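4.3 Comparing finger sets with the wrist camera
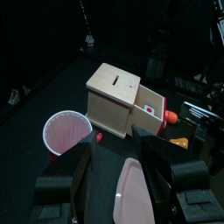
The procedure in this section applies to the Marov two-finger gripper with either the wide or the narrow finger set. Run it once for each set, with the same arm, the same controller profile and the same object layout. Results taken with different profiles must not be entered on the same comparison sheet.

Before you start

You need:
– both finger sets and the supplied hex key
– the wrist camera and its cable
– a box with a drawer, a cup, a plate and at least one small object with a curved surface
– a comparison sheet (form 286)

The arm controller must run firmware 440 or later. Earlier versions do not save the finger offset when the gripper is powered down.

CAUTION: Switch off gripper power before changing fingers. The fingers can close without warning if the controller restarts while your hand is between them.

Fitting the fingers

1. Move the arm to the service position and switch off gripper power.
2. Remove the two screws at the base of each finger. Pull the finger straight out of its slot.
3. Fit the new finger and start both screws by hand before tightening either one.
4. Check that both fingers are seated against the mounting face.
5. Switch on gripper power and run FINGER ZERO from the Tool menu. The gripper opens fully, closes fully and opens again.
6. If the controller shows error 301, the closing travel does not match the selected finger set. Select the correct set in the Tool menu and repeat step 5.

NOTE: The wide fingers block more of the camera view than the narrow ones, mainly in the lower half. Do not tilt the camera to correct this. A tilted camera invalidates the hand-eye calibration (section 3.6).

Setting the view

7. Place the objects on the table within reach of the arm. Leave enough space beside the box for the drawer to open fully.
8. Jog the arm until the box is near the center of the image with the gripper open. Both fingers should be visible.
9. Save this pose as START. Use it for every trial with both finger sets.
10. Lock the camera exposure. On a dark table top, automatic exposure tends to wash out pale objects and glossy plates.
11. Check for glare on the plate. A small bright spot is acceptable. If the glare hides the rim, move the lamp and leave the plate where it is.

Running the trials

12. Select the task on the controller: DRAWER, CUP, PLATE or SMALL OBJECT.
13. Return the arm to START and press Run.
14. Record the result as complete, partial or failed. A drawer that opens but sticks before the end of its travel is partial.
15. Put the objects back in their marked positions and repeat until the sheet is full.
16. Change the finger set and repeat from step 1. Skip steps 7 and 9.

CAUTION: Do not raise the grip force above the default for the CUP task. Thin plastic deforms before the force limit trips, and the controller then reports a secure grip.

Reading the results

Compare the two sets task by task. A single total is of little use, as the wide set usually does better on the cup and worse on the drawer edge. In the Stelevberg trials run by Urszula Kalinowski in October, most of the failed drawer attempts with the wide set came from the right finger touching the drawer front before the grip closed. An approach offset corrected this; see section 4.5 for the setting.

If the two sets give the same result on all tasks, check that the controller loaded the second finger profile. The active profile is shown on the status line next to the tool name.

Completed sheets are stored with the calibration file for the arm.

Section revised 4th January, Z. Bednarek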